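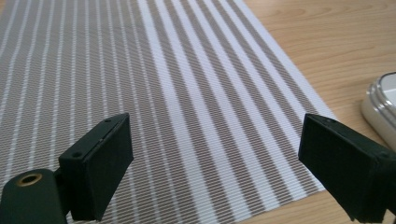

Murent Striped Placemat, Taupe and White

Okay, I know it's a placemat. I sell tea towels and aprons and table linens for a living, and even I have trouble getting people excited about a placemat. But this one has been on my own table since August and I keep setting it out for breakfast when there's no company coming, so let me tell you about it.

I first ran into the Murent line through Hongmei Shen, who does the buying for a shop two towns over and has much better taste than I do. She had a stack of them behind the register and wouldn't sell me one (they were spoken for!), so I went home and pestered the importer until he sent me a sample. Then I pestered him for a whole lot more. We bring in 500 at a time now and the stripe is the one I reorder first.

The look

The stripes come in different widths, so it doesn't have that awning look you get when everything is perfectly even. The taupe is made of fine gray and white threads run together, and it leans warm, somewhere around wet sand. I've had it next to plain white dishes, a speckled brown stoneware set and my grandmother's blue transferware, and the only thing it fought with was a mustard yellow napkin. I blame the napkin.

The weave is tight and has a little rib to it. You can feel it if you run a fingernail across. Crumbs sit on top and shake right off over the sink.

What it's like to live with

I have two kids and one of them eats spaghetti like it owes him money, so these get tested. Soup, jam, beet juice (that was me), and one very bad morning with a blueberry smoothie. Wipe it while it's fresh with a damp cloth and a drop of dish soap and you'll be fine. If you let a stain sit overnight on one of the white stripes, you'll be out there with a soft toothbrush, and you may still see a faint shadow when you're done. I have one of those. I put the bread basket on it.

They lie flat. I care about this more than I probably should. My last set curled at the corners and tipped over a juice glass about once a week. These ship flat too, between two sheets of card, and I'd store them flat in a drawer. If yours ever picks up a bend, put it under a couple of big cookbooks for a night.

Please don't put a hot pan straight on it. It's a placemat, so a dinner plate or a warm bowl is no trouble, but a skillet right off the burner needs a trivet. We carry the Corkirik trivets if you don't have one, and they're thick enough to do the job.

Care

Wipe with a damp cloth after meals
Mild dish soap for anything sticky
Air dry flat, out of direct sun
No dishwasher, no dryer, no bleach
Skip the iron

How many should you get?

I always tell people to buy two more than they have chairs. Somebody brings a friend, or one gets borrowed to go under a houseplant and never comes back. Dye lots shift a little from batch to batch, and the taupe is where you'd notice, so if you want a perfect match order them together. Put a note in the comments box at checkout and Tianyou will pull them all from one box. He's very good about it.

We sell them singly, in fours and in sixes. The price drops a bit with the bigger sets and you'll see it change when you pick from the menu.

What goes with it

The Brondow napkins in oatmeal are my favorite match, and the charcoal ones if you want something a little dressier for evening. Tomomi Ebihara, who sets up our window, likes a single Zhong runner down the middle with the mats on either side. I thought that would be way too much stripe until I saw it, and now I do it at home. If you're working with a small round table, leave the runner off and let the mats have the space.

From customers

"Bought four, came back for four more. My husband noticed them, and he did not notice the new couch." Kaiwen Lei

"Color is a touch warmer than it looked on my phone but I like it better this way. Wish there was a round version." Diarmuid Lenihan

I've asked about a round one, Diarmuid! The answer was that they'd want an order of 1000 before they'd set up for it, and my back room can't hold that. If you'd buy some, send me an email and I'll add you to the list. We have 21 names so far.

Shipping and returns

Orders placed before noon go out the same day, later ones the next business day. You've got 30 days to send back anything that hasn't been used. If a mat shows up bent or with a pulled thread, send me a quick picture and I'll mail you another one, and you can keep the first for under the dog bowl.

Stock note, Jan 27, 2026: singles and fours are on the shelf. Sixes are back next week.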